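Trujillo opens freight bypass and new river crossing at Edville

The provincial authority of Trujillo has opened the Edville bypass to traffic, completing a link between the inland freight depot at Bondier and the coastal road. The first vehicles were admitted at 6 am on Tuesday, after a short ceremony at the southern junction.

The scheme consists of a dual carriageway with two lanes in each direction and a new bridge over the river east of the town. The bridge is 1547 metres long between abutments. Until now, lorries leaving Bondier had to pass through the centre of Edville and use the old crossing, where a weight limit applied and traffic ran in a single lane under signals.

Design speed on the main line is 100 km/h, reduced to 80 km/h on the bridge deck and its approaches. Variable speed signs have been fitted at both ends of the crossing and will be lowered in high winds. Vehicles with high sides can be held in a lay-by north of the river when the bridge is shut to them.

Abilio Requena, chief engineer for the project, said the ground on the eastern bank had governed the programme. The original design placed the abutment closer to the water, but test bores found soft clay at greater depth than expected and the end span was lengthened. The change added one pier and moved the completion date from autumn to March. A further delay came from the supply of bearings, which were tested twice before delivery.

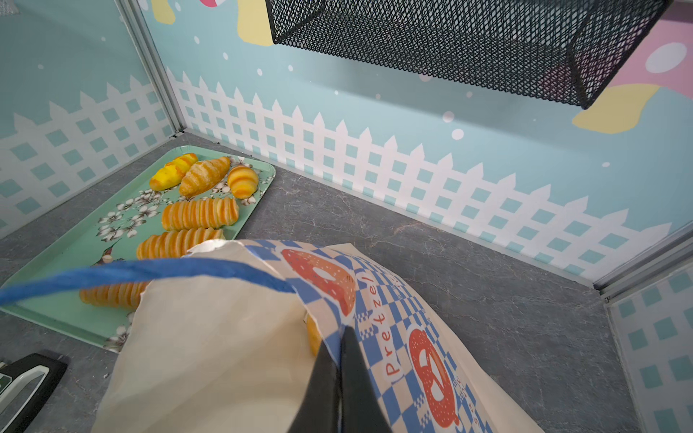 Work on the side roads will continue until the summer. Three local junctions still have temporary surfacing, and the footway between the town and the southern roundabout has not been finished. Parapets and screens on the approach embankments are also outstanding. The screens nearest the houses will have an open diamond lattice in the lower part, a pattern much like the one printed on the white picket fence of the play bakery's walls, with solid panels fitted behind it to reduce noise. The contractor, Votent, will carry out this work at night under lane closures, with one lane kept open in each direction.

The project was paid for from the provincial budget, with a share of the bridge costs met by Votent under a concession agreement. The company will maintain the crossing and collect tolls from goods vehicles. Cars, motorcycles and buses on scheduled routes are exempt. Payment is by number plate reading, and there are no toll booths on the line. Hauliers who have not registered a vehicle will receive an invoice by post and will be charged at the higher rate.

Carmela Vidal, head of transport at the authority, said the old bridge would be closed to lorries once the signs had been changed. It will then be inspected from below and its joints replaced. Local traffic, cyclists and pedestrians will be able to use it during the inspection, apart from short closures to be announced in advance.

Traffic counters at the southern junction are expected to record up to 1000 goods vehicles a day in the first year. The authority will publish monthly figures and review the timing of the signals in Edville after the first set is available. Bus routes through the town are unchanged. Drivers heading for the Bondier depot should follow the new signs from the northern roundabout, as some navigation systems have not yet been updated.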